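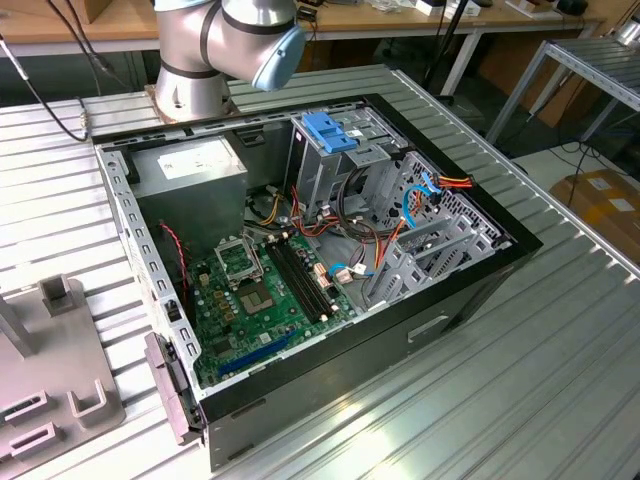 The open PC on our bench at Stirnside, with the memory slots and processor socket bare.

PRESS RELEASE
Stirnside Robotics Club
24/04/2024
For immediate use

Student club teaches robot arms to take old computers apart, and you're invited to come and see

Hello from Stirnside! I'm one of the students in the robotics club, and I've been handed the job of writing our press release this term, so please forgive me if it reads more like a letter. We've got a project we're very proud of and we'd love local papers, schools and anyone with a soft spot for old computers to hear about it.

The project is called Revent. The idea came up in January, when we were talking about what happens to desktop PCs once an office has finished with them. A lot of the bits inside can be used again if somebody takes the trouble to get them out in one piece. Taking the trouble is slow work for a person, and we wondered how much of it a pair of robot arms could do. We've been at it ever since (mostly in the evenings, mostly fuelled by toast).

We work on one PC at a time, lying on its side with the panel off. That gives the arms a way in from above, and it gives us a good view of what they're up to. The jobs we're interested in are the ones you'd do yourself with the lid off at the kitchen table - memory out, cables unplugged, drives released and lifted clear. If you've ever done it you'll know it's fiddly. There's always a cable lying across the thing you want, and it never lies the same way twice.

That has been the biggest lesson for all of us, I think. When we started we thought the hard part would be strength, or getting the arms to the right spot. Getting to the right spot is fine on a motherboard, where everything is fixed down and stays where the makers put it. Wires are another matter altogether! You nudge one and three others move. We've spent whole sessions on nothing but cables, and I've started dreaming about them.

Drive latches are my own favourite. Plenty of desktop cases hold their drives with plastic latches so you can do without a screwdriver, and they're lovely for human thumbs. For a gripper they take a lot of practice. You have to come in at the right angle and push in one direction while something else holds still, and we had long arguments over whether one arm should do it or two. We settled on trying both ways and writing down what happened.
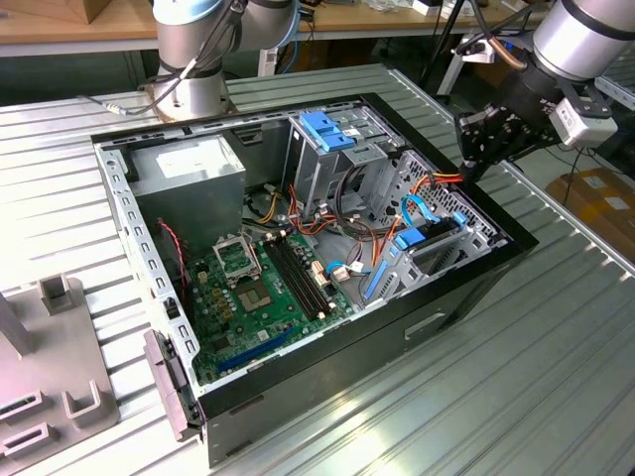
Photo: Stirnside Robotics Club / Revent project

We've now logged 1683 practice runs. A run can be as small as moving in on a latch and backing off again, so please don't picture 1683 dismantled computers. Of those, 263 went from start to finish without one of us stepping in, and I was there for the very first. There was a lot of shouting. The rest all go in the log as well, with a note of what went wrong, and those notes have taught us far more than the good runs have.

Our entry for the Koltilton Challenge is built on this work. Koltilton is the student competition we've been aiming at all year, and it asks each team to show a robot doing a useful job with everyday objects. Teams get a fixed time at the table and then have to explain to the judges what they did and why. We've been rehearsing the talking part too, which some of us find a good deal scarier than the robots.

We're very lucky to have the backing of Jemal, a local repair workshop that lets us have worn-out desktops for practice and answers our endless questions about what is worth saving from them. The people there have been taking computers apart for years and they're quick to tell us when we're going about it in a daft way. One visit from them in the spring saved us weeks. We'd been unplugging things in an order that made sense on paper and made no sense at all once your hands were in the case.

The club is open to any student at Stirnside, whatever you're studying. I came in knowing nothing about code and not much about computers. We've got people who like writing software, people who like drawing up fixtures and holders, and people who like keeping the log tidy (bless them). New members spend their first 2 sessions taking a PC apart by hand, and only then do they have a go with the arms. It makes a huge difference to know how a connector feels when it lets go.

Before the competition we're holding an open evening at the club. You'll be able to watch the arms at work, ask us anything you like and have a try at stripping down a PC yourself. Roughly 1000 leaflets are going out to homes and schools nearby, and if you haven't had one, just come along anyway. It's free, and children are welcome with a grown-up.

Reporters and photographers are welcome on the night or at one of our ordinary sessions. Drop us a line through the contact page on the club website and one of us will get back to you, usually after lectures.

ENDS

Notes for editors

Revent is a student project run by the Stirnside Robotics Club.
Practice computers are supplied by Jemal.
The photos in this release may be used free of charge with the credit given.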